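How to sort and store spare cables and chargers

Lekwood Home Notes / Around the house / Storage

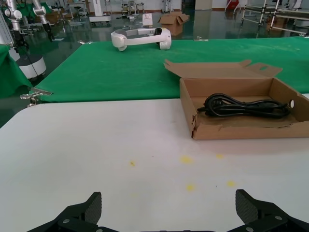
A coiled power cable in an open cardboard box.

Most households end up with a drawer of cables, and most of those cables no longer have a device. Allow an hour or two for a single drawer, longer if you have a garage shelf as well.

What you need
A clear table
Hook-and-loop ties, 20 mm wide
Masking tape or a label maker
A permanent marker
Small boxes with lids, or zip bags

Step 1. Empty everything out
Bring all the cables to one spot, including the ones behind the telly and in the laptop bag. Untangle them before you start sorting. Pull on the plug body and never on the cord.

Step 2. Check for damage
Run each cord through your fingers from end to end. Set aside anything with split insulation, bent pins, scorch marks or a loose plug. Don't tape over damage on a mains lead. Put it straight in the recycling pile.

Step 3. Sort by connector
Make one pile for mains leads, one for USB, one for video and audio, and one for network cables. Chargers with a built-in transformer get their own pile. Read the output line on each one (volts and amps) and write it on a piece of tape stuck to the body, as the moulded print is hard to read in a cupboard.

Step 4. Decide how many to keep
Two spares of each common type is enough for most homes. When we did our own place in Jullomcombe we started with 73 cables and kept fewer than half. If you can't match a charger to a device, give it a month in a bag marked with the date, then let it go.

Step 5. Coil and tie
Make loops a bit wider than your hand and let the cord fall the way it wants to. Avoid wrapping it tightly around a power brick, which strains the join. Fasten with one tie, snug but not tight. Rubber bands perish in the heat and leave a sticky mark.

Step 6. Label and box
Label both the cable and the box. Heavy mains leads go at the bottom. Store the boxes inside, off a concrete floor. We use the shallow Flilix tubs, and 8 of them fit on one wardrobe shelf.

Getting rid of the rest
Cables shouldn't go in the kerbside bin. Many council transfer stations take e-waste, and some hardware and office supply shops have a drop-off tub near the door. Ring first if you have a large load.

Next in Storage: Labelling a fuse box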